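The **Starkimley Tenancy Rules** are a set of local housing regulations in the city of Starkimley, best known for the court fight that nearly stopped them from taking effect. They cover security deposits, shared laundry rooms, storage areas and the notice a landlord must give before raising rent. For a short municipal text they have drawn a remarkable amount of attention, and they remain a favorite subject in courses on local government law.

## Background

Starkimley had no deposit law of its own before the rules were adopted. Renters relied on a patchwork of older ordinances, one of them written for boarding houses. The city council passed the new text in February, with a start date of 3 November 2022. It applies to any building with 4 or more rental units, a threshold that brought 381 buildings under city oversight for the first time.

## Legal challenge

Two property companies, Okabe and Anico, sued before the start date and asked for an injunction. They argued that the city had stepped into an area reserved for the state. The judge turned down the request in a wonderfully clear opinion — still worth reading in full — and found that state law left room for local rules on deposits and common areas. The case itself went on, but the rules took effect on schedule.

## Common areas

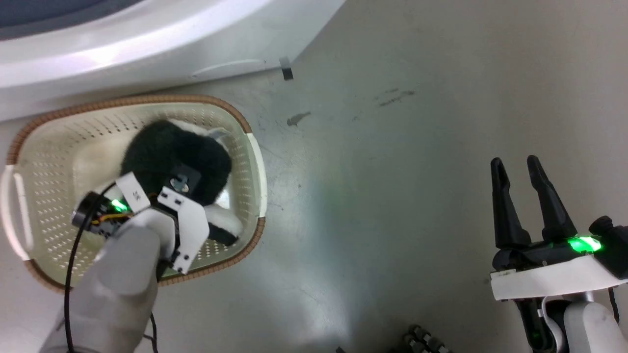
Landlords must post the hours of any shared room and give written notice before closing it. Fines start at $100 and can reach $3,000 for repeat violations. The nearby town of Drotasano later borrowed this section almost word for word, adding bicycle storage to the list of covered spaces.

## See also

- Security deposit
- Preemption of local law
- Drotasano Housing Ordinance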